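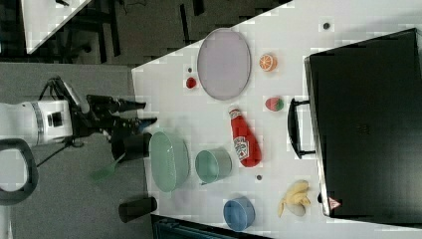 Why would anyone pay 1252 for a gripper kit when Fortin sells one for 600? That was the first reply when I said I was pricing the Zurnine set for our table at Wurnley, and it deserved an answer.

The kit is 700. The other 552 is the mount, the cables and a charge called onboarding, a PDF with a cover page. Budget for all of it. I budgeted for the kit.

As a gripper it's good. Two fingers, dark and slim, fine for bowls, cups and a ketchup bottle. The wiring loops stick up over the wrist more than I'd like, and I've put spare cables on the July order. Jarkex will sell you those for 52, shipping extra, patience not included.

What nobody quoted me for was the tableware. Set aside a line for cups and plates, and defend it in the meeting where someone asks if the robot is eating.

Four stars. The fifth is with accounts, awaiting approval.

Posted 2025-08-15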